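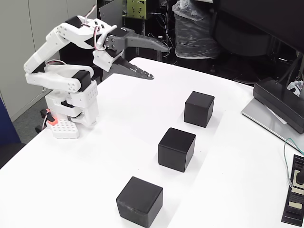 FLOROTLEY, November

Filed under: Manipulation / Imitation Learning / Replication

Figure 4. The arm with its gripper partly open and three black cubes set out in a diagonal row on the white table. The monitor stand is at the right.

5. Does the policy look at the cubes?

The results in Section 4 would normally be enough for a short paper. The Kelleo policy, trained on 1,499 teleoperated demonstrations, picked a cube and placed it at the goal in most of our test episodes, and the success rate was close to the one given in the Baloyi report. We could have stopped there. We did not, mainly because two of us (Benítez and Toledo) had watched the arm make what looked like the same reach over and over, with the cubes in what we believed to be different places.

A high success rate on a tabletop task says little about what the policy has learned. If the cubes always begin near the same few spots, a policy that ignores its cameras and plays back an average reach will still do well, and the score will not give it away. The Baloyi report states that starting positions were "randomized by hand." We used the same wording in our own protocol, and we now think it is close to meaningless. People who reset a table many times in an afternoon fall into habits. They put things down where their arm naturally ends up, and they like rows.

Figure 4 shows one layout. Three cubes of the same color, similar in shape, stand in a diagonal line that comes toward the near side of the table, with the farthest one out in front of the gripper and to the right. It is tidy, and tidy layouts are what we found when we went back through the recordings. Paju annotated the opening image of every demonstration without knowing which of them had been used for training and which had been held out. In 371 of them the cubes formed a diagonal row that two annotators agreed on. A truly random procedure should produce such rows now and then, but we have not been able to build a random model of the table that produces anywhere near that many.

5.1 Shifted layouts

We ran 200 further episodes in which the layout was drawn by a script and marked on the table with a projected dot before each cube was placed. The dots were turned off before the episode began. The person placing the cubes had no say in the positions and was not told whether the layout counted as "near" (inside the region covered by the demonstrations) or "far" (reachable, but outside it). The arm, gripper, cubes, table and policy weights were the same as in Section 4.

On near layouts the policy did slightly worse than before. The gap is small enough that we would not build an argument on it. On far layouts it failed more often than it succeeded, and how it failed is more interesting than how often. The gripper did not miss the cube by a little, as one would expect from poor depth estimates or slack in the joints. It went to a place where a cube would have been in the demonstrations, closed, and lifted. In several episodes it then carried out the whole placing motion with nothing between its fingers. Escobar, who scored the videos, recorded these as "confident misses," and we have kept her label.

5.2 What we can rule out, and what we can't

Mechanical error is the first suspect on a light arm with plastic links, and reviewers of an earlier draft raised it. We commanded the arm to the far positions directly, without the policy, before and after each block of episodes. It reached them. The gripper also held a cube at those positions when told to close. We are satisfied that the hardware could have done the job.

Vision is harder to clear. The cubes are matte black, and on the white tabletop they stand out well, but each one throws a soft shadow. We do not know whether the policy tracks the cube, the shadow, or the pair of them together. When we moved a lamp and left the cubes alone, the reach changed in some episodes. That suggests the cameras are being used for something. It does not tell us that they are being used to find cubes, and we would ask readers not to cite this section as if it did.

Background is another problem. The table is not bare apart from the task objects: the monitor stand sits along one edge and has been there throughout data collection. A policy could treat fixed objects like these as landmarks and reach to a learned offset from them. Fuentealba proposed clearing the table and repeating the shifted episodes. We agree that this should be done. It has not been done, and until it is, "the policy generalizes to new positions" remains a claim we are unwilling to make about our system or anyone else's.

5.3 More data

The usual response to a result like ours is that the training set was too small. We tried this too, in a limited way. Adding simulated episodes from the Riltau generator, 3,002 in total, raised the score on far layouts. It also lowered the score on near ones, which the summary table in the Baloyi report would have hidden, as that table averages over everything. We suspect the simulated layouts were simply more varied, and that a smaller set of real demonstrations with scripted positions would have helped as much — but we have no experiment to back this up, and the authors of this paper do not all agree on it.

We use cookies to remember your reading preferences and to count visits. Accept all | Manage settings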